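Week 4: Letter blocks, and why I still bother with them

Right, this is the session where I empty a box of wooden blocks onto the table and everyone goes a bit quiet and then starts spelling rude words. Fine by me, get it out of your system before the break! I've typed these notes up for anyone who missed it, and for Maarten Verbeke, who asked me for the word list twice.

We finished last time on sounding out. A child can hear that "pear" starts with a puh long before they can write the letter P, because writing asks for so much else at once: holding the pencil, remembering the shape, staying on the line. With blocks the letter is already made. All the child has to do is choose it and put it in its place, so you get to watch the spelling without the handwriting getting in the way.

I always start with three letters down and the fourth to come. Lay out P, E, A and leave the rest of the blocks spread about further up the table (not too near, you want a bit of hunting). Then say the word slowly and wait. Waiting is the hard bit – I still catch myself pointing.
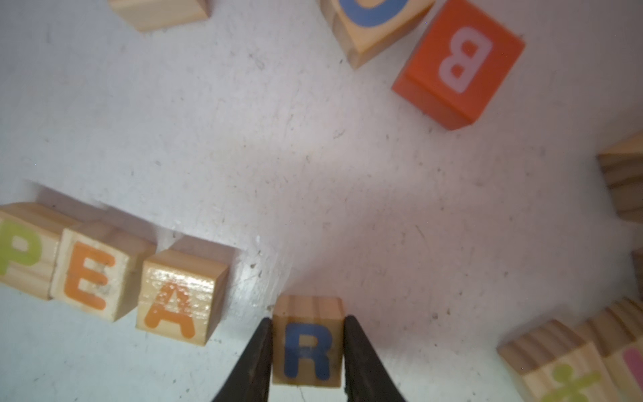
P, E, A in a row and the R just beside them. Capitals only at this stage.

What I like about PEA and PEAR is that you've got a proper word before you add anything. Read it, add the R, read it again. The vowel sound changes completely, and some children will be quite cross about that. Let them be cross! Write down what they say, it's useful for the observation sheet. Then try the same trick with BEE and BEER if you dare, or CAR and CARD if you'd like the vowel to behave itself.

On colours: please don't read too much into them. In that row the P is green, the E and A are both orange and the R is blue, and it has nothing to do with vowels or consonants. Jeferson Vieira asked in class whether a child might learn "the orange one" instead of the letter, and yes, they might. Swap in a block of another colour now and then and see if the answer holds.

Old blocks are fine, by the way. A speckled E is still an E. I do take out anything with splinters.

For next week, try one add-a-letter pair with a child you know, and bring me half a page on what happened. Reading is in the Peeters booklet, the chapter on first words, plus the Folletti handout if you've time.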